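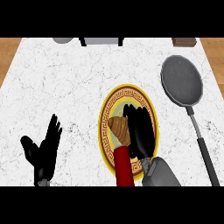 Marmor in der Küche: Säure, Kalk und was eine Imprägnierung leistet

Die meisten Anfragen zu Arbeitsplatten, die mich über diesen Blog erreichen, betreffen Marmor, und fast alle beginnen mit dem Wort «Fleck». In der Mehrzahl der Fälle liegt kein Fleck vor, sondern eine Ätzung. Die Unterscheidung ist wichtig, weil die Behandlung eine völlig andere ist.

Ätzung und Fleck

Marmor besteht überwiegend aus Calcit, also Calciumcarbonat. Säuren lösen es an. Zitronensaft, Essig, Wein und die meisten Entkalker hinterlassen auf einer polierten Fläche eine matte Stelle, weil die Politur dort chemisch abgetragen ist. Es ist nichts eingedrungen, es fehlt Material. Reinigen hilft deshalb nicht.

Ein Fleck entsteht, wenn eine Flüssigkeit in die Poren wandert und dort Farbstoff oder Fett zurücklässt. Die Stelle ist dunkler oder verfärbt, der Glanz bleibt meistens erhalten. Zum Prüfen schaut man flach gegen das Licht über die Platte: Unterbricht die Stelle die Spiegelung, ist es eine Ätzung. Bei stark geäderten Platten geht das mit blossem Auge von oben schlecht, eine Taschenlampe schafft Abhilfe.

Imprägnierung

Eine Imprägnierung setzt die Saugfähigkeit herab. Gegen Säure schützt sie kaum, da der Calcit an der Oberfläche weiterhin frei liegt. Konrad Zwahlen, bei dem ich in Prurnden meine Platte habe zuschneiden lassen, trägt zwei dünne Schichten auf und nimmt den Überstand jeweils vor dem Antrocknen ab. Bleibt er stehen, bildet sich ein klebriger Film, der sich nur mit Lösemittel entfernen lässt.

Wann nachimprägniert werden muss, zeigt der Tropfentest. Einige Wassertropfen aufsetzen, 11 Minuten warten, abtupfen. Ist die Stelle darunter dunkler als die Umgebung, nimmt der Stein wieder Wasser auf. Ich teste im September und dann wieder vor dem Sommer, jeweils neben dem Spülbecken und an der Vorderkante.

Fettflecken

Bewährt hat sich die Kompresse: Kaolin mit einem für Kalkstein zugelassenen Fettlöser zu einer Paste rühren, fingerdick auftragen, mit Folie abdecken, Folie nach einem Tag abnehmen und die Masse vollständig trocknen lassen. Das Fett wandert beim Trocknen in das Pulver. Bei altem Öl braucht es mehrere Durchgänge. Danach ist die Stelle neu zu imprägnieren.

Matte Stellen

Kleine Ätzungen lassen sich mit Marmorpolierpulver und einem feuchten Filz von Hand nachpolieren. Grössere Flächen gehören zum Steinmetz, sonst entsteht eine sichtbare Mulde im Glanz. Veronika Aebischer hat ihre Platte stattdessen komplett fein schleifen lassen. Auf der matten Oberfläche fallen neue Ätzungen deutlich weniger auf, dafür zeigt sie Fingerabdrücke von Fett etwas stärker.

Laufende Pflege

Warmes Wasser, wenig pH-neutrales Spülmittel, mit klarem Wasser nachwischen, trockenreiben. Scheuermilch zerkratzt die Politur. Kalkränder um die Armatur nie mit Entkalker lösen, sondern mit einem Kunststoffschaber flach abheben. Zum Kleber an der Wandfuge kommt ein eigener Beitrag, sobald mein Probestück mit Natursteinsilikon ausgehärtet ist.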